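Calach Hand-Held Gripper Set: README and Rules for Recording

August
By Loan Nông, with corrections from Ketill Ásgeirsdóttir

# What is in the set

Calach is a set of recordings made with hand-held grippers. There are 3,384 recordings in the release. Of these, 2,464 passed review and sit in `main/`. Most of the others are in `held/`, with the reason written next to each one in `held/reasons.csv`. Please don't train on `held/` without reading that file first. A good many of the entries are there for one small fault that may not matter to you.

The rules below are the ones we use at Stomdale. They replace the old Golteo sheet, which was written for fixed arms and never fit this work well.

# Before recording

1. Put the marker board where both grippers can see it at the start. It has to stand upright. A board lying flat gives poor poses at low angles.
2. Clear anything off the table that is not on the task card. Background shelves can stay as they are, but don't rearrange them between takes in the same session.
3. Wipe the inside of the jaws. Dust from cardboard builds up in the rubber and changes the grip.
4. Start the head camera first and the grippers second. Stop them in the opposite order.
5. Say the task number out loud. The audio is removed before release, but the reviewers use it.

# During recording

Hold the gripper by the handle only. Don't steady an object with a finger, even if it is about to fall. Let it fall, finish the motion, and flag the take.

Small printed boxes are the hardest item on the task cards. Close the jaw slowly on a box and stop when it holds. If the side caves in, swap the box for a new one before the next take. A crushed box teaches the wrong closing width.

The jaw should stay in view of its own camera for the whole take.
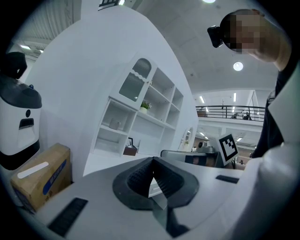
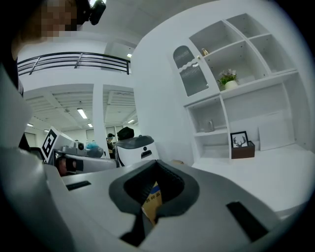
Keep takes under 300 seconds. Longer ones drift, and the alignment step will reject them anyway. If a task can't be done in that time, split the card and number the halves `a` and `b`.

Two people can work in the same space as long as they are on different task cards and neither one reaches across the other. If you bump someone, both takes get flagged.

# Faces and privacy

Every face is pixelated before a file leaves the recording machine. This covers operators and anyone passing behind them. Reflections count too, so check mirrors and dark glossy surfaces by hand. The automatic pass misses them more than we would like. Ketill rechecked 291 recordings for this in August and the fixes are in the current release.

If you find a face that is still readable, write to the maintainers with the recording number. Don't post the still in an issue.

# Review

One reviewer watches the full take at normal speed. A second reviewer looks at the start, the first contact and the release. Operators don't review their own takes.

A take goes to `held/` if:

- the marker is not found in the opening seconds
- a hand touches the object
- the head camera and gripper clocks disagree
- the task card number is missing

# Known problems

White objects on white tables are under-segmented by the Mendes script. Lowering the threshold helps with cups and makes boxes worse, so we left it alone.

Left and right gripper labels were swapped in one early batch. The corrected labels are in `fixes/labels.csv` and the loader applies them by default. If you wrote your own loader, apply them yourself.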